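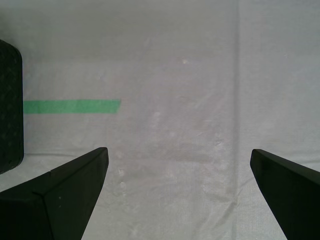
I bought the Akholm table cover in November to protect a worktable I use for sorting craft supplies and small parts. It comes folded in a flat packet, and mine had creases in it right out of the bag. The color is a pale gray-white and it covers the whole work surface, but it does not lie perfectly flat. You get soft ripples and puckers, more in some areas than in others. I ironed a spare one on low and it helped a little.

The size I ordered is item 3818 from the Gilville store. Shipping took longer than the site said, and the packet had no care instructions. I wash mine cold and hang it up. The hem has held so far.

For sorting, the plain light color works well. Dark pieces are easy to find on it. Bright colors are too. 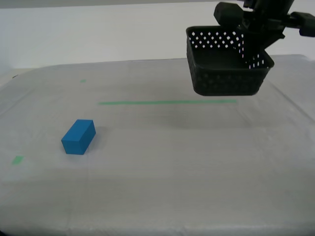 It does slide if you lean on it, so I clip mine at the corners. I would not pay more than I did for it, and I wish they sold a heavier version. The Ziltdale one I had before was thicker but came only in brown.

Four stars. I have ordered another for the sewing room.

Posted December 22, 2020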